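Filed under: Student Projects > Home Builds

4. Assembly and Testing

The Griltesia walker was assembled at home over 18 evenings, beginning in March. The body panels were redrawn twice to make room for the servo leads - the first version pinched them at the rear.
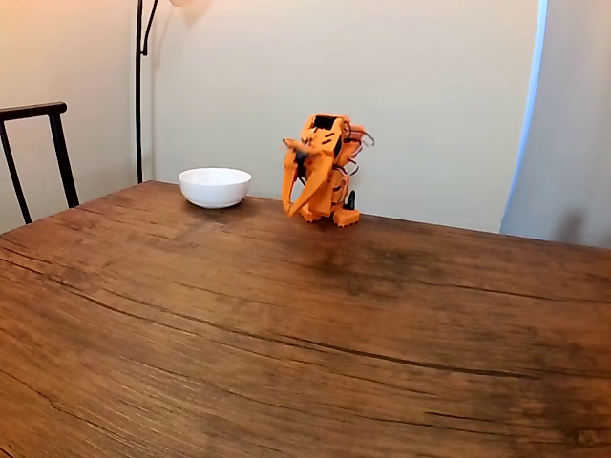 Figure 3. The walker on the table, trunk angled toward the bowl.

Trunk calibration remains incomplete. The leg routine is recorded in Appendix B.

Comments (2)

pondamstead_maker: Which servos did you use in the legs?

tinline: Great colour! Will the panel files be shared?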